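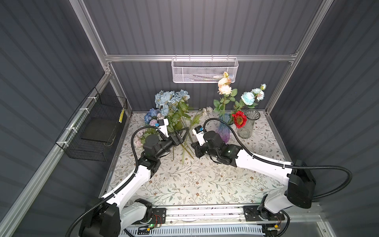 The Gradby Flower Show had a rule against artificial flowers, and it was on page two, in bold, because of my aunt.

Zoia Kravets had won Best Table Arrangement with silk peonies in a year when the judge had a head cold. She kept the ribbon. She said the rule didn't apply to people who had already won, and every July she filled out the entry form in ink and paid her 15 dollars, and every July the form came back.

"They're afraid of me," she told me, folding it into the drawer with the others.

"They're afraid of polyester," I said.

"Silk."

It said polyester on the tag.
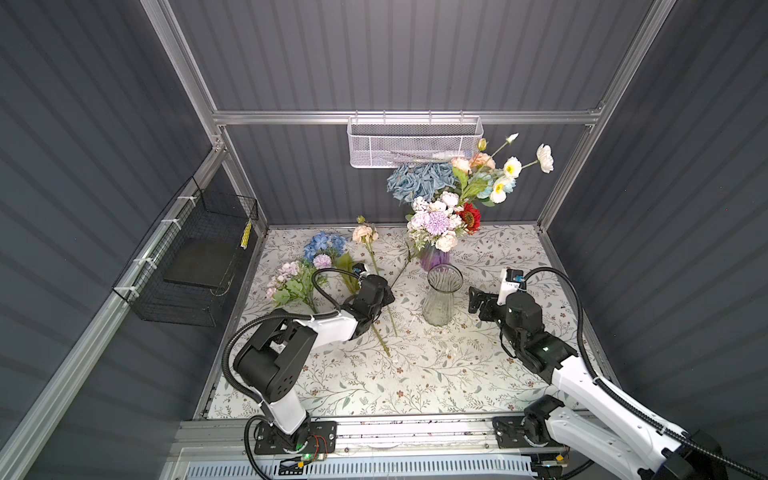
3 min read

That summer she had a plan, and I was the plan. I would enter under my own name. I was 37, with no record, and had once kept a fern alive for most of a lease.

"What do I do when they smell it?" I asked.

She set a bottle of Flarance on the kitchen table. It was a rose perfume she had been saving for a funeral she was looking forward to.

"Two sprays," she said. "Nobody sniffs a third time. It's rude."

We drove over at six in the morning with the arrangement belted into the back seat. I held the wheel at 55 and she held her purse. Near the Pimitero turnoff she told me to slow down for the peonies, who were nervous.

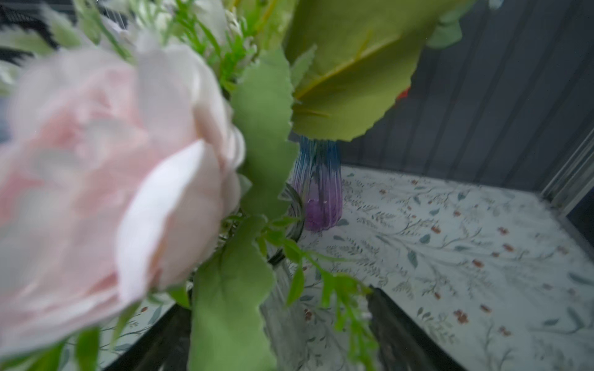
Olesia Shevchuk

The judge was a Mr. Aoun, thin and sad, with a magnifying glass on a cord. He looked at our table for a long time. He bent down and sniffed once, then again, and his eyes began to water.

"My mother wore this," he said.

My aunt, who was supposed to be waiting in the car, came out from behind the dahlias.

"Then she had taste," she said.

He offered her his handkerchief, though he was the one crying. They went off to find coffee. I stood next to the table until noon, telling people it was a local variety.

We were disqualified by lunch. He signed the form himself and wrote his phone number on the back, and that one didn't go in the drawer.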